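Can a Machine Do It Yet? Chores, Rated

Every spring somebody asks me whether to hold off on learning a chore until a robot can do it. I keep a list on the side of the fridge. It has 32 chores on it, and the machines are doing better than they were, in the way that my tomatoes are doing better than they were.

Vacuuming: Yes, mostly. Pick up socks first. Tie up the curtain cords. By the time the floor is ready for the robot you have done the hard half, but you do get to sit down for the other one.

Mowing: Yes, if your yard is flat and you have no opinions about edges.

Folding towels: Slowly. I watched a Skevex demo where an arm folded a hand towel in 219 seconds. It was a nice fold. I have a basket of 28 of them, so you can do the arithmetic while you fold yours.

Loading the dishwasher: No. Half the people in my house can't do it either.

Wiping a whiteboard: Closer than you'd think. A flat surface, one tool, back and forth. The trouble is pressure - too light and you get ghosts, too heavy and a board on little stands goes for a walk.
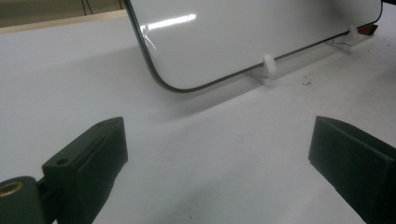
So whoever is wiping, person or machine, the rules are the same. Use a dry microfiber cloth first and a barely damp one second. Work from the top down. Steady a freestanding board with your other hand, down low near a support. Look at it from the side when you're done, as glare hides smears from the front. Then wipe the table, where the eraser crumbs went.

Sorting screws: Yes, in a factory. The Brellero sorter I priced for my bench was $1,323, and a muffin tin does the job for nearly nothing.

Changing a duvet cover: No. Turn the cover inside out, reach in, grab the two far corners through it, grab the duvet corners, and shake. Close the snaps before it changes its mind.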